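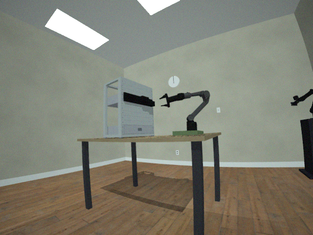

July, 6.40 am. Pressure in the heating loop down again overnight. Topped it up to 1.5 bar last night before bed and the gauge read 1.3 this morning with the system cold. No damp patch under any radiator, no drip at the relief pipe outside. Wiped the valve tails with dry tissue one by one and found nothing on the ground floor. Upstairs, the lockshield on the landing radiator left a faint green mark on the tissue. Nipped the gland nut up by a small amount and put a fresh strip of tissue round it, held with a rubber band.

If the landing valve is the whole of the loss I would expect the floor beneath it to show something, and it doesn't. The water could be going off as vapour at that rate. The other candidate is the expansion vessel. Its air side was last pumped when Ikechukwu Ogbonna fitted the Bunstead pump, and I have no note of the figure he set it to. Should have written it down then.

Rang Ikechukwu at lunch. He says to isolate the boiler from the loop for a night and see which side falls. Both isolating valves are stiff, and the flow one has paint on the spindle. Cleaned it with a wire brush and worked it back and forth until it moved a full quarter turn. Did the return as well. Will close them tonight at ten and read the gauge before breakfast.

Afternoon spent on the airing cupboard. Took out the old slatted shelf, which had sagged at the middle, and cut 2 new bearers from the length of softwood left over from the shed. The back wall is out of true by nearly 10 mm from top to bottom, so the rear bearer is packed at its lower end with offcuts. Used the 6 mm plugs. One hole broke out in the plaster and had to be filled, and I have left that screw out until the filler is hard. The slats can go back on at the old spacing. They only need sanding on the top face.

Yakubu Dauda came by for his pipe cutter and stayed for tea. He has had the Hurnance catalogue through and thinks their thermostatic heads are overpriced for what they are. He may be right. The ones here stick shut every summer from standing idle. Took the heads off while he was here and pressed each pin down with the flat of a spanner. All came back up except the one in the back bedroom, which came up slowly. A drop of silicone on the pin and some patience improved it. Left the heads wound fully open for now.

Owed: one tin of jointing compound to Yakubu, who left me his half-used one.

To buy: inhibitor, fibre washers in the half-inch size, a tyre gauge that reads properly at the low end. The present one is marked for lorries and is no use below 2 bar.

10 pm. Both valves closed. Gauge 1.4 on the boiler side. Tissue on the landing still dry.

Filed under: House log, Heating and water

Recent entries
Gutter bracket, north side
Olaniyan filter, second clean
Cold tap washer again
Letter to Kandix about the meter cupboard
Back door, planing the bottom edge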